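Right, a thread about Dreltberg, because I finally watched it and the two people in my house who like me are sick of hearing about it.

It's a heist film. Sort of. The heist is over in the first reel and what's left is a long, damp argument in a hotel about who gets to leave first. If you came for safecracking, you've had your lot by the time you've opened the Maltesers.

I loved it. I should declare that up front, as I'm a known soft touch for any film where people in good coats are trapped somewhere by the weather.

The hotel is called the Busska and it's the best performance in the picture. Brown carpet, brown walls, a lift that groans like my uncle getting off a couch. You can practically smell the soup.

Our lead is Skokov, a safe man who has lost his nerve. We know he's lost his nerve because he keeps looking at his hands. He looks at them in the bath. He looks at them while driving, and I'd have preferred he didn't.

His partner Simon has all the lines and none of the brains, and the film is plainly in love with him. Fair enough, so was I. He delivers the entire plan with his mouth full and I followed every word.
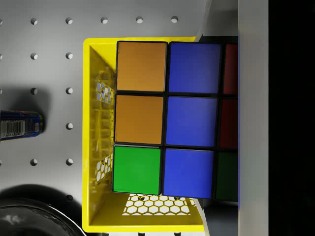

Reply from Busted Flush: Simon is the whole problem with it, mate. Take him out and you've got a proper tragedy. Leave him in and it's a sitcom with a body in the wardrobe.

I've thought about this over two cups of tea and I can't agree. Take Simon out and you've got a man staring at his hands in a brown room. I've seen that film. I've seen it with subtitles. It won things.

What I will concede is the middle. There's a card game that goes for what felt like 30 minutes, and I don't believe the director knows how to play cards. Somebody folds and then wins. I rewound it to be sure.

Also the dubbing. The concierge has a different voice after the dinner scene and the film carries on as though we'll all be too polite to mention it.

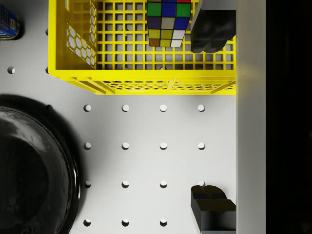
The colour, though. Dreltberg spends most of its running time in the palette of a wet cardigan, then the last stretch moves out to the ferry terminal and someone turns the lights on. Every plastic chair in the place is yellow, and I mean yellow, the same shouty shade as the crate up there. After an hour and a half of brown it's like being slapped with a lemon. Skokov sits down in one of them in his grey coat and you know he's finished before anyone opens their mouth.

I won't spoil the ending except to say that the ferry is late, and it's the most suspense I've had out of public transport since I gave up the bus. 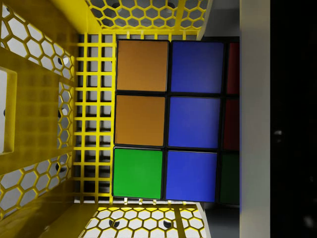 Posted by Rewound and Unkind
Tuesday, 9.40 pm

Last few, then I'll let you all get on with your evening.

The score is 3 notes on a piano. You'll hum them at the servo. You'll hum them in the dentist's chair. I'm told there's a soundtrack album and I'd love to know what's on side two.

It's not for everyone. My sister lasted up to 30 minutes, depending on whether you count the bit where she was looking for her glasses – and she says she enjoyed the carpet.

Four stars. I'd take one off for the card game and give it straight back for the coats.

If anyone knows where to find the earlier one by the same director, the one set in a cannery, my messages are open and my standards are low.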